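Tilport office: changes to the supply room

The supply room on the fourth floor closes for shelving work in July. Orders placed through Nepia will go to the front desk until it reopens, so please put your name and team on each request. Jolene Paewai will hand out parcels between 9 and noon.

Printer paper is moving to the hall closet – take what you need and note it on the sheet inside the door.
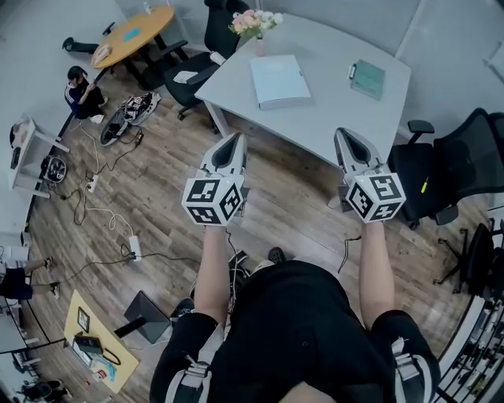

Old binders can be left in the bin by the stairs. Anything with client names on it goes to Abhishek Sandhu for shredding. Key cards for the room will keep working as before.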